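Skukthorpe Aircraft Preservation Group
Minutes of the monthly meeting, 03/01/2023

Present: 19 members. Apologies were received from 3.

1. Minutes of the February meeting
Approved with one correction. The trainer's spare tailwheel is on loan from the Boersma collection and was not purchased.

2. Trainer restoration
The left wing is back from Esteo with the new rear spar fitted. Fabric work can start once the aileron hinges have been checked. The right wing stays in the rack until then. Rivets for the engine cowling are short by almost 200 and will be reordered from Kirnis.

3. Flight simulator
The group discussed whether to repair the computer for the cockpit simulator or buy another. Agreed to get a price for a replacement processor before deciding. The rudder pedals need new return springs.

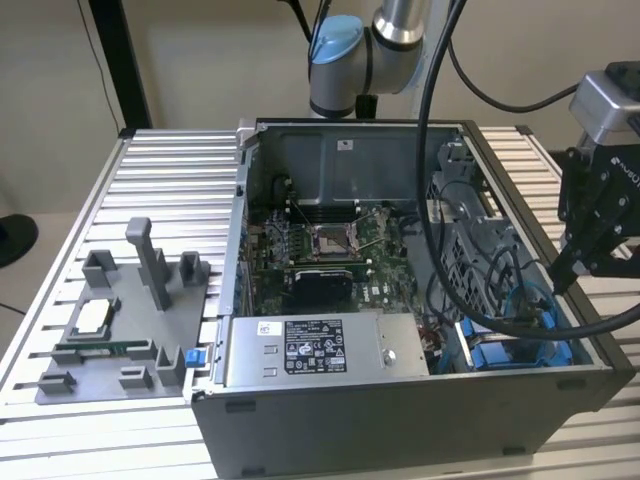

Desktop computer with side panel removed and CPU socket open

4. Hangar
The roof leak over the parts store was patched in February. Engine drawings have been moved to the upper shelves. The landlord has asked for 24 hours' notice before the main doors are opened for aircraft moves.

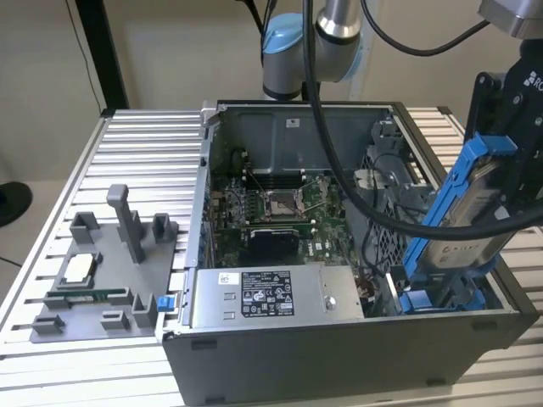
5. Open day
Date to be set at the next meeting. The engine run will depend on the fuel pump overhaul. Cockpit visits will be limited to the trainer.

Meeting closed at 9:15 p.m.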